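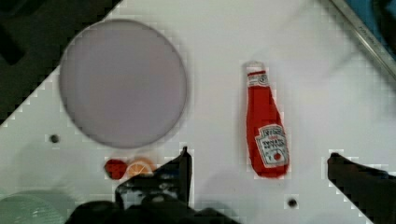
*By Ayantu Shiferaw, kitchen training at Borico, 8/13/20*

I've been asked by the Larkar and Remville kitchens how we got our own people used to the arm, so I've written it all down in one place. It's longer than I meant it to be (sorry, I do go on), but you can skip to the part you need. I'm assuming the arm is already bolted down and signed off by whoever does that at your site, and that your job, like mine, is the people.

Our kitchen at Dinsa sends out nearly 1000 meals on a busy day, and there are 16 of us. When the arm was announced in January most of the team had one question, and it wasn't about the arm. It was about their hours. So please start there.

## Before anyone touches anything

Have the hours conversation first, and have it in writing. Ours said that no shifts would be cut while the arm was being tried, that tray-laying and putting away would be the only jobs it was tried on, and that anyone who taught it would be paid at the trainer's rate for that time. Saron Assefa, who has laid trays here longer than I've worked anywhere, asked for the last bit, and she was quite right to. You're asking people to hand over something they know how to do. Pay them for it!

Put the sheet up by the clocking-in machine and leave it up. People will read it several times, and so they should.

## Lay out the practice table

We practise with play food and toy cookware on a plain white table. Go for shapes that are properly different from one another: a flat plate, a colander, something with a handle, something soft or awkward to hold. A squashy-looking ketchup bottle and a little orange slice ask for very different handling, and your cooks will spot that long before the arm's supplier does.

1. Clear the table and wipe it down.
2. Put the big things out first. The toaster oven goes to one side, where there's still room to get at its door.
3. Add the plate and the colander, and leave a decent bit of bare table for putting things down.
4. Scatter the small food. Don't line it up neatly, your real worktops aren't neat either.
5. Ask somebody who wasn't involved to come and move a thing or two.

Step 5 sounds like a joke, but it's the one I'd keep if you made me choose. Nahom Berhe used to set out our table beautifully, everything in the same spot every morning, and then we'd get to the real counter and the arm would be all at sea.

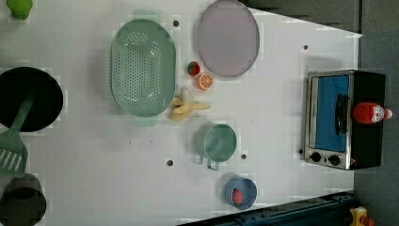 *The practice table from overhead, ketchup on top of the toaster oven.*

## Run a first session

Keep it to two people: one driving and one watching. The watcher has the stop button and nothing else to do, so no phone, no chatting to the person at the sink, no finishing off the rota. Swap over every 10 minutes. Driving is more tiring than it looks, and so is watching.

Choose one small job and say it out loud before you begin. "Orange slice onto the plate" is plenty for a first go. Then:

- The driver brings the gripper over slowly, with the fingers wide open.
- The watcher says if the view is blocked. You often can't see the tip of a finger from where you're sitting.
- Close gently, lift a little, wait a moment, then carry on.
- Put it down and open the fingers fully before moving away.
- If it's dropped, leave it where it fell and start again from there.

Write the tries down, good and bad. I've a notebook here with 167 of them from our first stretch, and a fair few just say "missed" with a cross face drawn next to it. The crosses are useful. When Yichen Jiang came over from the engineering side to change the settings, it was the notebook he wanted, and he sat down with Saron and went through it line by line. I think that did more for the mood in the kitchen than any of my talks.

Stop while people are still enjoying it. A tired driver teaches tired habits, and you'll only have to undo them.

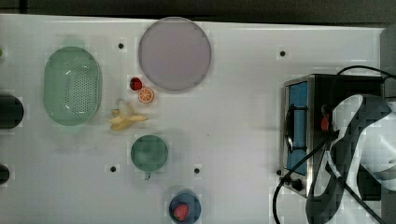

## Sort out who does what afterwards

Once the team has had a few sessions each, you'll find the work starts to shift about, and it's worth steering that a bit before it settles by itself. In our kitchen the lifting and reaching went down, which backs and shoulders were glad of, but the checking went up. Somebody has to look over what the arm has laid out, and somebody has to tidy the worktop so it can be worked on at all. For a while both of those jobs landed on Berhanu Lencho, simply because he stood nearest, and his old jobs hadn't been taken off him. He put up with it far longer than he ought to have.

So when you redo the rota:

- Give the checking its own line with a name against it.
- Take something off that person's list in exchange.
- Move the name along every week, so it doesn't become one person's lot.
- Keep everyone laying trays by hand for part of each week. The arm will be down some mornings and lunch still has to go out.

Some people won't take to driving, and I'd let them be. Two of ours tried it and went back to the hot counter quite happily.

## If it's going badly

Go back to the practice table and make the job smaller. If the plate is giving trouble, leave the plate. Flat things are hard, and ours still slides it along more often than it lifts it. Check the power cord too, wherever yours runs, and keep the loop of it out of the way of whatever you're reaching for.

And if the trouble is with the people and not the arm, put the kettle on and get the hours sheet out again. Remville, I'm happy to come over for your first session if you can sort me a parking space.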